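Progress report to the Luson Fund
Turnmont Veterans and Neighbors Project
Covering the period through June
Prepared by Dayana Esquivel, project lead

Dear Angeliki and everyone at the Luson Fund,

Thank you again for your patience while we pulled this together. I know I promised you something short, and I know from our last report that I am not very good at short, so please get yourself a coffee before you start.

When you first agreed to support us, the idea was simple enough. We wanted people in Turnmont and the towns nearby to know what to do in the first minutes after a serious injury in a public place, whether that is a crash, a shooting, or an explosion like the ones too many of our veterans remember from overseas. We wanted the teaching to be done by people who had done it for real, and we wanted it to be free. I am happy to say that all of this is still true, and that we have now trained 841 people against our goal of 1000 for the grant period.

Most of those people came through the evening classes at the Grarnholm center. Rocío Serrano, who was an Army medic for two tours, leads them and has settled on a format she likes: a short talk, then a long stretch of practice with tourniquets and wound packing, then questions. The questions often run past nine o'clock, and we have had to speak to the building more than once about the lights. We started out teaching the talk for a full hour, and the comment cards told us quite plainly that this was too much. It is now 25 minutes and people seem much happier.
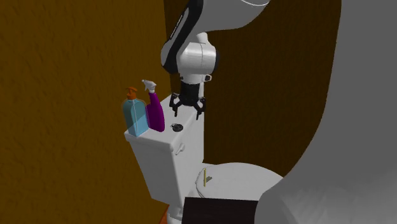 The practice part is also where most of the supply money has gone. Training tourniquets wear out faster than we budgeted for, mainly at the strap, and we replaced 22 of them this spring. We have moved a little money over from printing to cover it, as you and I discussed on the phone, and the total for supplies is still inside what you approved.

The piece that has been slower is the work with event organizers. You will remember we hoped to sit down with every group that holds a race, parade or street fair in the county and go over their emergency plan with them. Laurențiu Pascu has been doing these visits, and he is very good at them, but they take longer than we thought. Many of the smaller groups don't have a written plan at all, so he ends up helping them write a first one from the beginning — where the ambulance can get in, who makes the call to stop the event, how people will be told which way to walk. I would much sooner he did that properly than rushed through the list. We will probably finish the larger events by the end of the grant and carry the small ones over.

I also want to mention the veterans' discussion evenings, which were a small line in the proposal and have turned into something people really look forward to. Yolotzin Quezada runs them in the back room at Chávez, the bakery, and the owners have been kind enough to stay open for us. Some of the veterans who come have gone on to teach with Rocío, and others just come to talk, and both are fine with us. News about an attack anywhere in the country brings up a lot for this group. Yolotzin asked for extra training in how to handle those evenings, and we paid for it from the staff development line.

We do have 2 requests. The first is permission to use the remaining travel money for a Spanish-language version of the class booklet, which Rocío has already drafted. The second is a short extension on the organizer visits, for the reasons above, with no added cost to the fund.

If any of you would like to sit in on a class, please just let me know and we will save you a seat — and a tourniquet. The budget sheets and the comment card results are attached separately.

With warm thanks,
Dayana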